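Teaching Toter the Kitchen, by Remote

Put the headset on, take a controller in each hand, and spend a minute doing nothing useful. Wave the arms. Toter forgives this; the recorder saves it, so leave recording off.

Now bring the left gripper up to the lower fridge door. Go slowly.
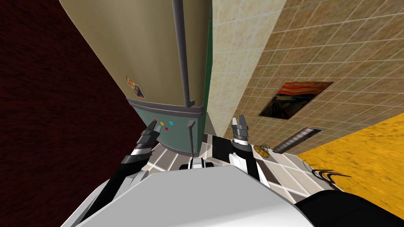
Your wrist will want to hurry at the last inch – let it want. A jerky demo teaches a jerky robot, and ours has picked up enough of my habits.

Switch to the wrist view for anything close. You lose the room and gain the fingers, a fair trade until you hit a wall.

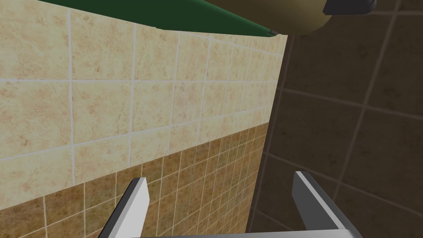 Keep each take under 58 seconds and save the bad ones to a separate folder. Mine is the larger folder. Park both arms before starting the next take.
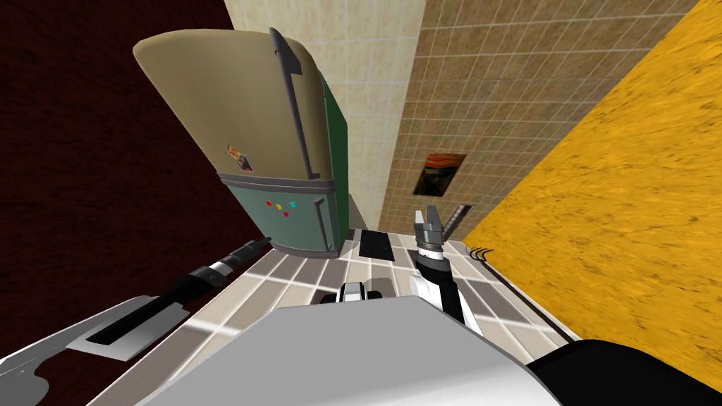

Posted by the Skamside robot desk, Thursday

Repeat until you have 12 clean takes, then replay 3 of them before training. The manual suggests 1000. The manual has no lunch break.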